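3.2 Who kept using the home rower, and who let it gather dust

I'll start with the sign-ups, because they shaped everything that came later. We put a short notice in the Curnmont town newsletter in October and asked for adults who had bought a Sasura folding rower for their home.
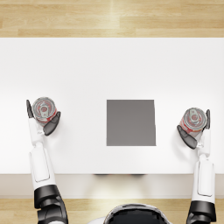

We got 376 replies, far more than I had planned for, and I ended up taking the first 200 who met our two rules: the rower had to be at home already, and they couldn't belong to a gym. Everyone filled in a paper log after each session – minutes, resistance setting, and a line for anything they felt like telling us. That last line was Stojan Petkov's idea and I argued against it. I was wrong, and I now think it's the best thing in the data.

By the end we had 3903 logged sessions. They were not spread evenly at all. A small group rowed nearly every day, a big middle group rowed on weekends, and 50 people stopped logging before the halfway point. I called all 50 myself. Most were happy to talk (one kept me on the phone through her whole lunch!), and what came up over and over was storage. People who had to unfold the rower each time told me they'd skip a session when they were tired, even if they liked the workout itself.

Resistance mattered less than I expected. We had guessed from Marchal's earlier survey of bike owners that people would quit when the setting was too hard, but our dropouts were mostly rowing on the easy settings. Figure 3 gives minutes per week for the three groups, using the Hamusier scale for effort so that it lines up with the treadmill results in Section 2.

Figure 3. Weekly rowing minutes by user group, self-reported logs.

One caution before moving on. Paper logs get filled in late, and I'm sure a few sessions were rounded up.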